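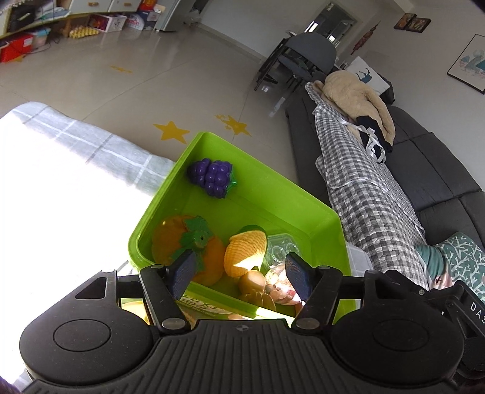

*Figure 1. Hand-held unit with textured pads over the bin of toy produce, home site.*

## Gripper comparison, progress report, October

**Project:** Folero
**Prepared by:** Leltamness, end-effector group

### Status

Work package 2 is on schedule. The home trials of the two hand-held grippers are complete, and the recordings have been checked and stored. The arm-mounted trials have started on one controller. The second controller is waiting on a firmware fix from the supplier and is the only item running late.

### What was compared

Two finger designs were tested on the same hand-held body. Cele has two hinged fingers with textured pads. Emel has the same linkage with smooth pads and a slightly wider opening. Body, trigger and camera mount are identical, so differences in the results can be put down to the fingers.

The task was to pick toy fruit and vegetables out of a plastic bin and place them on the floor beside it. Mixed shapes were chosen on purpose: the ear of corn is long and narrow, the grapes are uneven, and the clear container gives the camera very little to work with. The operators received the same written instructions and 30 minutes of practice before recording.

### Results to date

- Recorded picks, both designs: 158
- Picks with Cele: 74
- Recordings rejected for blur or lost tracking: 3

Cele held the long and rounded items more firmly. Most of its failures came from the pads catching the bin wall on approach. Emel cleared the wall more easily but let smooth items turn in the grasp, mainly when they were picked near one end. On flat items lying on the bin floor both designs did poorly, and we do not expect a pad change alone to fix this.

Strong sunlight was a problem at the home site. Pale surfaces near the window lost detail at the default exposure. Tracking held in nearly all recordings, but the exposure limit has been lowered for the remaining sessions.

### Hardware notes

The pivot screws on one Cele unit worked loose during the second session. Thread locker has been applied to all units and a torque check added to the start-of-day list. Pad wear is light. One Emel pad was replaced after the adhesive lifted at a corner.

### Arm and controller

Cele is now mounted on the bench arm and runs the same pick list under the first controller. Closing force matches the hand-held setting within tolerance. Cycle time is limited by the arm — the gripper closes well before the arm is ready to lift. No comparison between controllers can be reported until the firmware arrives.

### Next period

1. Repeat the bin task on the arm with both finger designs.
2. Test a Cele pad with a beveled outer edge to reduce contact with the wall.
3. Run the second controller on the full pick list.

### Budget and risks

Spending is within plan. The cost of replacement pads has been charged to consumables. If the firmware slips past the end of next month, the controller comparison will move into work package 3, with no change to the total. We ask for written approval of that move in advance.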